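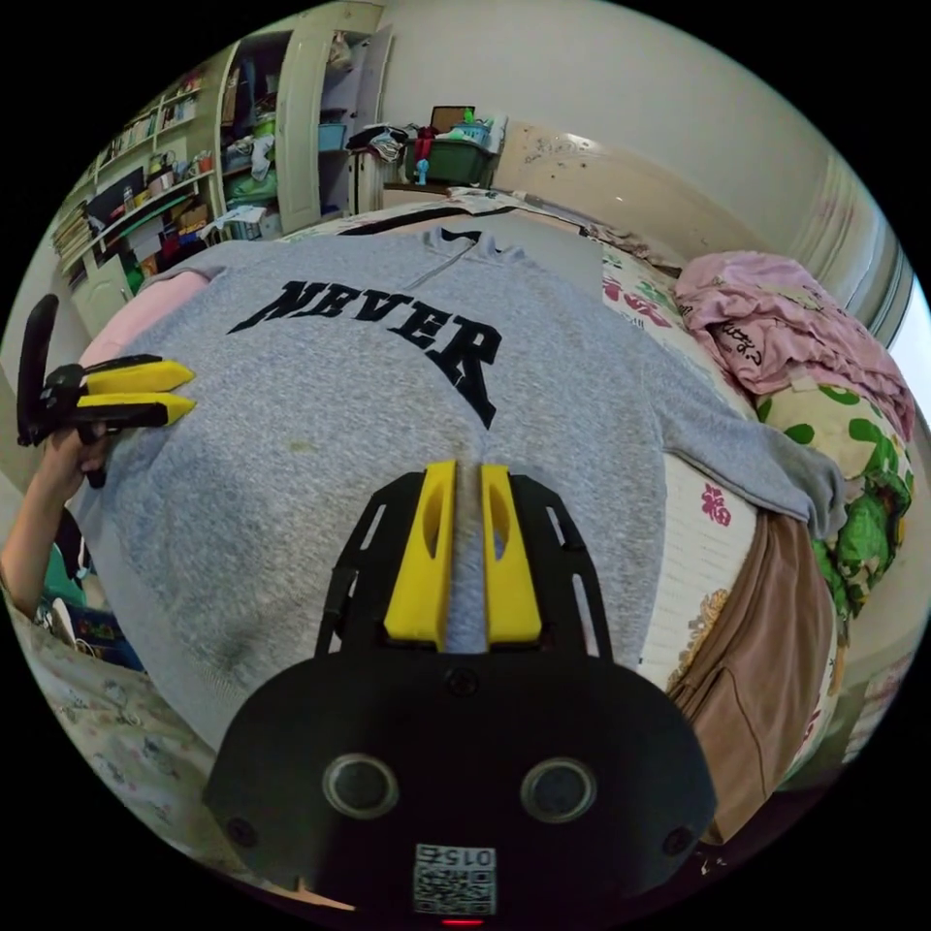 Zitovstead Home Forum > Laundry and Closets > Folding sweatshirts without wrecking the print

Started by lintpocket

OK so I need a sanity check from people who fold more laundry than I do. I have a gray zip sweatshirt with big block letters across the chest, and every single time I pull it out of the closet there's a crease running straight through the middle of the word. It's starting to crack along that line. I've been folding it the way my mom folded everything, in half lengthwise, arms tucked in, then in half again. Apparently that's wrong for anything with a print?

I fold on the bed, by the way. I don't have a table big enough and the top of the dryer is where the detergent lives. If anyone has a method that works on a mattress I'm all ears. Also, zipper up or zipper down before folding? My sister and I have argued about this for years.

---

drawer_goblin

Zipper up. Always zipper up. If you leave it open the two halves slide around and you end up with one side an inch longer than the other and then the whole stack leans.

For the print, stop folding down the center. Lay it face down, bring each side in about a third of the way so the folds land outside the lettering, lay the sleeves straight down the back, then fold the bottom up to the shoulders. Flip it over and the letters are on top, mostly flat. Wide lettering that goes nearly armpit to armpit will still wrap around the edges a little, but a soft curve is a lot kinder than a hard crease.

---

moth_patrol

I do the face down thing too, but I'd skip folding altogether and hang it. A heavy sweatshirt on a decent wide hanger is fine. I have mine on the Gravance ones with the fat shoulders and I've had no bumps.

---

drawer_goblin

Hanging stretches them out! The hood or collar drags, the shoulders get those little ears, and it takes up the room of three shirts. I will die on this hill.

---

moth_patrol

Mine have been hanging since last August and they look the same as the day I bought them. Maybe you need better hangers.

---

lintpocket

Ha, I didn't mean to start a war. I can't hang it anyway, my closet is shelves and bins. I pulled the middle rod out when I moved in because I own maybe five things that need hanging. So folding it is.

Tried the face down way just now and yes, much better. My problem is the sleeves. They come out lumpy at the elbow and then the whole thing is fat on one side.

---

sockless

Fold the sleeves BEFORE you bring the sides in, or at least smooth them first. What I do on a bed is spread the whole thing out flat, arms out wide like it's making a snow angel, and run my hands from the middle out to the cuffs. Gets all the air out. Then alternate, one sleeve goes straight down, the other one goes down and gets a little zigzag at the cuff if it's too long. It takes ten seconds once you're used to it.

The bedding matters more than you'd think, too. If the blanket is bunched up underneath you're folding the lumps right into it. I shove the pillows and blankets up against the wall first and fold on the sheet only.

---

Plumbago83

Somebody has to say it, check for stains before you fold! I put away an entire winter's worth of sweatshirts and when I got them back out there were yellow marks on two of them that I swear weren't there when they went in. Skin oil or deodorant or who knows what, it darkens while it sits. Now everything gets spread out under the window and looked over, front and back, before it goes on a shelf.

---

lintpocket

Ugh, I have one of those. Small yellowish spot on the front of mine, it's been through the wash twice. Is it a lost cause?

---

Plumbago83

Not at all! Dish soap worked in with your fingers, leave it for an hour, then wash it inside out in cool water. Don't put it in the dryer until you're sure it's gone, heat sets it. If soap doesn't touch it I use the Vornix stain bar, the white one. I did one sleeve three times before it came out, so be patient. Keep it off the lettering though, I don't know what it does to print and I'm not brave enough to find out.

---

moth_patrol

Seconding the dish soap. And inside out for every wash, with the zipper closed, if you want those letters to last.

---

cardboard_kay

Late vote for rolling. I roll all my sweatshirts and stand them up in a bin, then I can see every one of them without digging. No hard creases at all. Fold the sides in the way drawer_goblin says, then roll from the bottom up to the neck and tuck it into itself.

---

drawer_goblin

Rolling a zipper, though? You get that stiff metal spine fighting you the whole way and it pops open in the bin. I've tried it. Tees, sure. Zip sweatshirts, no.

---

cardboard_kay

Roll it side to side instead and the zipper stays straight. It makes a longer roll, so you need a deeper bin. I got the tall Dufour ones and they fit my shelf with an inch to spare.

---

sockless

Side to side is what finally worked for me on zip ones too. It does look like a burrito.

---

lintpocket

OK, report back. I did three sweatshirts tonight. The gray one got the face down fold and went on top of the pile on the shelf, so nothing's pressing on it. The two plain ones I rolled side to side and stuck in a bin, and one has already unrolled itself, so drawer_goblin gets half a point.

The spot is still there after one round of dish soap but it's lighter. Trying again tomorrow. I'm letting the soap sit longer this time, and if that doesn't do it I'll go looking for the stain bar.

Sister says zipper down, by the way. She's outvoted.

---

moth_patrol

Zipper up is the one thing drawer_goblin and I agree on, so you can tell her that.

---

drawer_goblin

Screenshotting this. Let us know how round two goes with the spot!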